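We use cookies to improve your visit. Accept | Settings

Ticket 1045 - Sorting bin, marks on the floor and dirty back wall
Opened by: Griet Van Hecke
Status: open

Hello, I write again about the gray metal bin on the wooden table. The floor of it is scuffed and has many pale spots. On the upper back wall there is a band of gray-brown streaks. I washed it 2 times with Wallico cleaner, 30 minutes each time, and the streaks stayed.

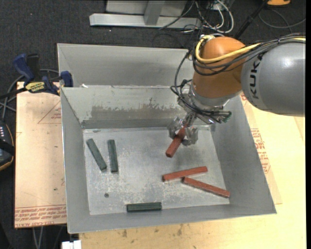 My question is mostly for the green and red blocks. Can the dirt go over to them? I rubbed one red block on a white cloth and the cloth stayed clean - but I did not try the green ones yet.

Reply from Aicha Ghoneim, Vondent support:
Thank you, Griet. Please do not use steel wool. Take out all the blocks, put warm water with a little dish soap on the streaks and wait 22 minutes. Then wipe along the wall with a soft cloth. Is the small dark spot on the floor rough when you touch it?

Griet Van Hecke:
It is smooth. I will do the soap on Monday and write the result in this ticket.

2 comments · 0 shares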